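Robot Cell Technician, Part-Time (Pick-and-Place Bench)
Indeck, Flisum site
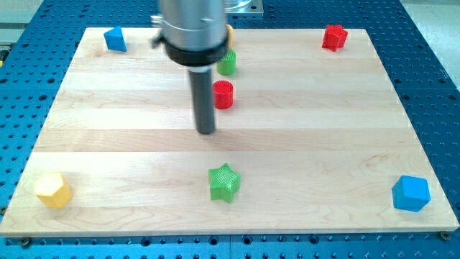

The Gidow cell: arm, bolted-down board and test blocks on the blue table.

We have read plenty of ads promising "cutting-edge automation." This job is mostly wrenches, wiping and writing things down. The vendor says the cell needs almost no attention. Our downtime log disagrees, and we would like to hire someone who believes the log.

What you would do, 16 hours a week:
- Check the board bolts and re-square the board to the table before the first run
- Inspect the tool for wear and wobble, and swap it when it is out of true
- Re-teach the pick positions after any swap, then check them against the test blocks
- Strip, clean and grease the arm joints every 400 hours, whatever the software says about "predictive" service
- Log every stop, including the ones that clear themselves

You should have at least 2 years of hands-on work with industrial arms. Certificates are fine, but we will still ask you to find a fault we have set up. If your usual fix is to restart the controller, please look elsewhere.

Shifts start at 8 a.m. The job runs through May, and we make no promises beyond that.

To apply, send one page on a repair that went wrong and what you did next. No cover letter. Mark it "Gidow bench" and send it to the Indeck office in Flisum.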